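3.2 Surface finish and glare at shared desks

The second part of the study looked at how desk finish affects reading comfort in open-plan offices. We worked at two sites, Corkdale and Comdale, both refitted after 2000 with the same ceiling lights. Staff at each site filled in a short form at the end of the morning and again in mid-afternoon. In total, 198 forms were usable. Forms with no seat number were dropped, as were those from people who had changed desks during the day.

Corkdale has pale desks throughout. Comdale has a mix of pale and dark tops, bought from Maddocks and Jadlow at different times. Wall color also differs between the sites, and we treated it as a separate factor. Window seats were coded apart from inner seats, with blinds recorded as open, half-closed or closed. 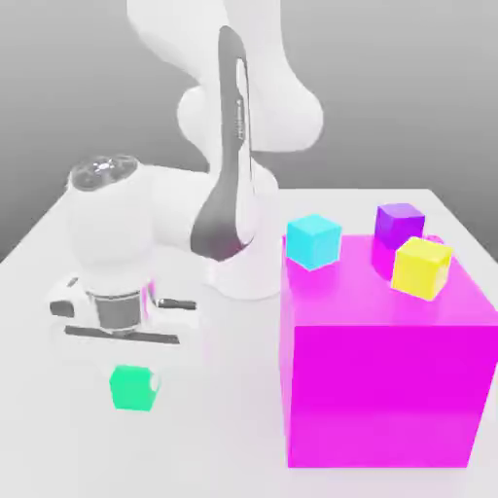 Figure 3. White tabletop and gray backdrop, computer rendering.

Reports of glare were more common at pale desks than at dark ones, and the gap was widest in the afternoon. Wall color had a smaller effect. Staff facing a mid-gray wall reported less eye strain than those facing a white one, even when the desk itself was white. The pairing in Figure 3 is of this kind, with a white top set against a gray that darkens toward the upper corners. A flat wall paint does not shade in this way by itself, but uneven ceiling light can have much the same effect – the rows farthest from the fittings at Comdale were a case in point.

Seat position mattered as well. At inner seats the difference between pale and dark tops was small and did not hold up once age was taken into account. At window seats with open blinds it remained. Several people at Corkdale had put paper or felt pads under their keyboards, and their forms were kept in the main count. Leaving them out changed the afternoon result only slightly. Screen brightness was not recorded at either site, so its part in these reports cannot be separated from that of the desk finish.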